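Rice, again

Right, quick one before I have to go out. The cupboard sort-out is still going. Started in March, it is now 15th July, draw your own conclusions.

Yesterday was dry goods. Lentils fine. Pasta fine, too much of it. Then the rice, which was in 3 different bags, all open, one held shut with a hair clip. Tipped the lot out to pick it over properly before it goes into a jar. My gran did this every time, on a big round thing she kept behind the bread bin, and I used to think it was a waste of an afternoon. Quite like it now. Radio on, no phone.

I use a tray with a bit of a rim, otherwise it's grains under the fridge until Christmas. Push the heap to one end, pull a little across, look, push it on. Anything odd gets flicked out.
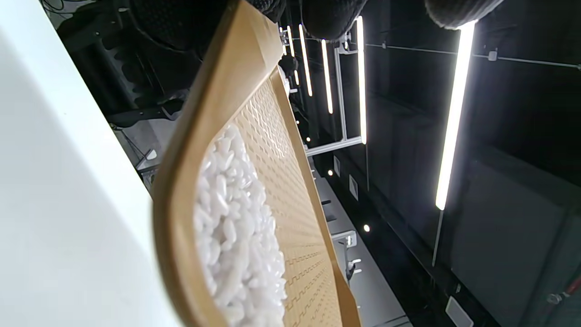
Rice on the tan tray, with the zigzag pattern I've grown fond of.

Only grumble – all those little raised rectangles. Lovely to look at, a pain to get the last grains off. I end up going round with a pastry brush. Sheldon Beaudoin emailed after the last post to say line it with a tea towel and just lift the corners, wich is so obvious I was cross for an hour. Will try it next time.

Total came to 740 grams once weighed, so it all fits in the one big Kemeys jar with room on top. Bay leaf in, lid on, label still to do. The old bags are in the bin and the hair clip is back in my hair.

Flour next. There's a bag at the back I dont want to open. Also need to ring Jhair Usuga about the shelf brackets – if you're reading this, Jhair, I haven't forgotten, I'll call tonight.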